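Session 6 – Hot water and the table: what a household surface tells us, and what it doesn't

Reading before class: Salameh, chapter 2 (on thermoses and guests). The Kusum essay is optional and I would read it with a pencil in hand.

Last time we ended on the claim that a domestic interior can be "read" like a text. Several of you liked this more than I do. Texts are written by someone who wants to be read. A sideboard mostly gets loaded up by people who need somewhere to put things down. So today we take one small topic, the keeping and serving of hot water, and see how far the evidence carries us before we start making things up.

Start with the standard account. In the older survey literature the vacuum flask is a sign of scarcity: fuel is expensive, so water is boiled once and stored. The electric kettle then arrives and the flask disappears. This is tidy and it gets repeated in nearly every introduction I have been asked to review. Salameh repeats it too, on the strength of 211 household visits, and then, a few pages later, reports that a good share of the kettle owners still kept a flask in the same room. She calls these homes "transitional." I would like somebody to tell me what they are in transition to. If a household has owned both for years, the word is doing no work.

A second problem is counting. Inventories list objects by type, so a kettle is a kettle wherever it stands. But position matters if we want to talk about use. A kettle on a dining table and a kettle on a kitchen counter may belong to different routines, or to the same routine and a short cord. The inventory can't tell you. Neither, to be fair, can a photograph, though it at least keeps the neighbors of each object in place.

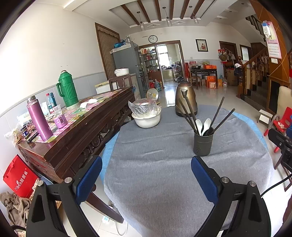 Material Culture and Everyday Life – Department of Anthropology

Take the kettle first. It is a metal one, on its black base, toward the far side of a round table, with a holder of chopsticks and spoons in front of it. Over on the carved sideboard there is a big green ribbed flask with a handle, and nearer to us a tall pink-purple thermos with its cup lid off and set down beside it. Three ways of dealing with a hot drink, then, in one corner of one room. The replacement story would like only the first.

Now be careful. It is tempting to say that the green flask is old, that it belongs to a grandparent, that the smaller thermos goes to work with someone. We have no grounds for any of it. We don't know if there is water in either one. The open neck of the thermos might mean it was just poured from, or left to air, or about to be filled. Students lose marks every year by picking one of these and building a paragraph on top.

The same goes for the furniture. Scrollwork carving on a dark brown sideboard invites the word "formal," and the pink and white checked cloth over part of its top invites "informal," and before long we have an essay about tension between the two. Maybe. Or the cloth keeps the top clean. Kusum's essay makes a great deal of layered cloths and never once considers spills. I would ask the same question about the gray cloth on the table, which has a light blue one showing from under it. Is the under-cloth padding, protection, decoration, or simply the cloth that was there first? Any of these would do, and each leads to a different interview question.

What can be said with a straight face is fairly modest:

Dining and drinking things share the space. The utensil holder has drainage holes near its base, a feature we tend to associate with the sink, and it is standing on the table.

Storage and serving are hard to separate. A white basin by the kettle has a container in it wrapped in clear plastic. I can't say what is inside, and please don't guess in your write-up.

The sideboard surface is mixed. Flask, thermos, clear plastic cup, bottles, a tissue. Calling this "display" would need an argument.

Exercise for the section meeting

Choose one surface in a home you have permission to document. Spend 60 minutes near it at a time of day when people are likely to want tea or a meal, and write down what is moved and by whom. Then interview one member of the household, and only after that draft your interpretation. The order matters. In May we tried it the other way round and got a pile of confident drafts that the interviews flatly contradicted – Hiba Kanaan has kept the worst pairs and will pass them out.

Keep the final version under 3000 words, field notes not included. Use the object names your household uses, even where they differ from the course glossary. If they say "the Stakine" or "the Bevia" for any kind of flask, write that, and put the glossary term in brackets the first time.

For next session: the chapter on refrigerators in living rooms. It leans on the same sort of transition argument, so come with objections.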